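Posted in: Manipulation & Grasping > Methods and Results

Rim grasps from the wrist camera only — first proper numbers 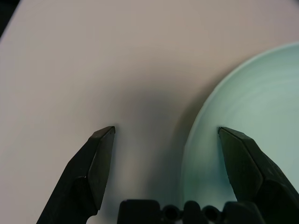

kasun_k
So I've dropped the overhead camera completely and trained on wrist views alone, 221 demos, all plates. One finger goes inside the rim, one outside, then down and close. Over 300 test runs it failed 19 times, and I'm chuffed! The old two-camera policy failed 40 times on the same start positions.

mallisdale
Lovely result! Same plates in training and test, though? A pale green plate on a pale table is a nice hard case for finding the edge, but if it has seen that plate before I'd be careful.

kasun_k
Same plates, yes. New positions. Unseen ones are next, hopefully in March.

Piroska J
Then I don't think you can say the wrist view is better yet. Your old policy had fewer demos, didn't it? Retrain it on the full set and compare again.

kasun_k
Fair, it did have fewer. Still, the misses look different — the old one came down on top of the rim, the new one mostly closes too early.

wondden
Closing early could be the gripper's shadow. Ours got much better once we varied the lamp height during collection (cheap to try!).

Piroska J
Or it's just short of depth cues. I'd do the retrain before touching the lights.

kasun_k
Doing both, retrain first. Will post the split here.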